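Switching the hall heater off

We moved to Arngate in February, and the power bill for the first full quarter came to just over $800. I'd budgeted for half that.

The hall heater was the main culprit. It's an old Swanson panel unit and the previous owners had it running on a timer, 16 hours a day. Gavin Purves from up the road suggested turning it off for a fortnight and reading the meter each night, so I did. Usage dropped from 28 kilowatt hours a day to a bit under 20.

The hall is colder now, but we only walk through it. I put a door snake at the lounge room end and moved the coats to the laundry. 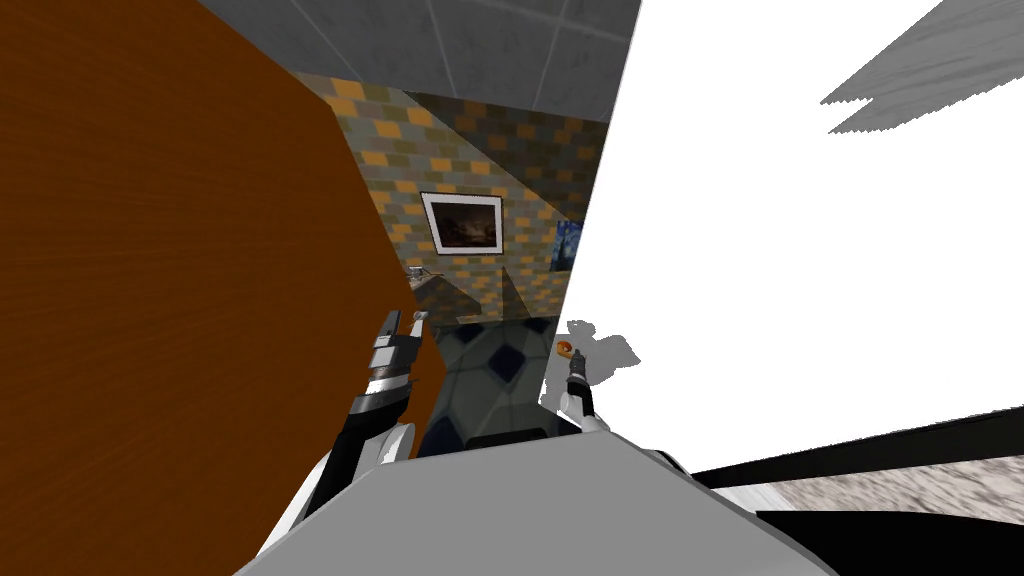
Would a newer heater have saved as much? Probably a fair bit less, as it would still be warming a hall we don't sit in.

Next job is the hot water. The thermostat is set to 61 degrees and I'm leaving that alone, but the pipes outside have no lagging.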